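Ticket 481
Subject: Quote for second bench, handheld grippers and consumables
Opened: 17/04/2022
Site: Elville
Queue: Equipment requests
Status: Waiting on supplier

Original request

We need a second table station at Elville for the handheld gripper work. The current bench is booked through the end of the quarter and the cup tasks alone take up most of the mornings. Requesting one platform, one tabletop, one pair of handheld grippers with cables, and a spares kit. Budget line is the Nukard equipment line. Please confirm what is left on it before we send anything to Ondrejka.

Reply from purchasing

There is 2000 left on the Nukard line until October. The Ondrejka quote as sent will not fit. It lists the gripper pair, the platform and a service plan as one bundle with no prices per item. I have asked them to split it. Do you need the service plan?

Reply from Elville

No service plan. We do our own repairs and the last plan went unused. We do need the spare cables. Those fail first, usually where they leave the gripper and run back along the sleeve. If the budget is tight, drop the platform before the cables.

Can we also get a price from Ferkell for the platform? They made the rails for the present one.

Reply from purchasing

Split quote received from Ondrejka:

Gripper pair, handheld: 632
Spare cable set: included for the first order only
Platform with rails: priced on request
Tabletop: not supplied

Ferkell can quote on the platform but wants a drawing. They asked for the overall width, the rail spacing, and how the tabletop is held down. Do you have any of that on file?

Reply from Elville

No drawing on file. The platform was bought assembled. I will measure it once the bench is free. The tabletop is a separate board that sits on the platform, with small metal brackets at the two lower corners. It has rounded corners and a round cable hole near the far edge. Any tabletop we buy should have the same hole in the same place, so that the setup matches at both stations. Plain light wood finish, please. Our clear cups are hard enough to see without a shiny surface under them.

Reply from purchasing

Noted. Two questions before I go back to both suppliers.

1. Are the white plates on top of the grippers part of the Ondrejka item, or do you add them? The quote says "gripper pair" and nothing else.
2. What do the cups cost, and do they come out of this line?

Reply from Elville

1. We fit the plates here. Leave them off the order. We have enough for one more pair.
2. The cups come out of general supplies. They are ordinary clear plastic ones. Please do not put them on this ticket — last time it held up approval.

Also, please ask Ondrejka about cable length. The present cables are long enough that the slack ends up coiled on the platform beside the table. A shorter one would be fine if it costs the same. If it is a custom part, keep the standard length.

Reply from purchasing

Ondrejka says the shorter cable is a custom part. Keeping standard. Delivery on the grippers is 7 weeks from order.

Gripper pair approved and ordered at 632. The platform is on hold until Ferkell has measurements. The tabletop is on hold with it, as the board has to fit whatever platform we end up with.

Open items

Elville: measure platform width, rail spacing and bracket positions
Elville: send hole diameter and distance from the far edge of the tabletop
Purchasing: get Ferkell price, check against what remains on the Nukard line
Purchasing: confirm with Ondrejka that the spare cable set ships in the same box

Last update from Elville

Picture of the current bench attached for Ferkell, as they asked for one along with the numbers. Measurements to follow in a separate reply. Please keep the ticket open.

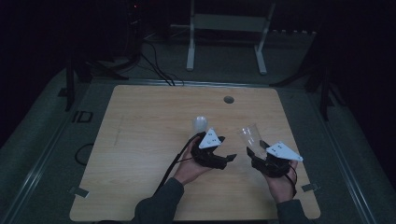 Current bench at Elville, cup task with both handheld grippers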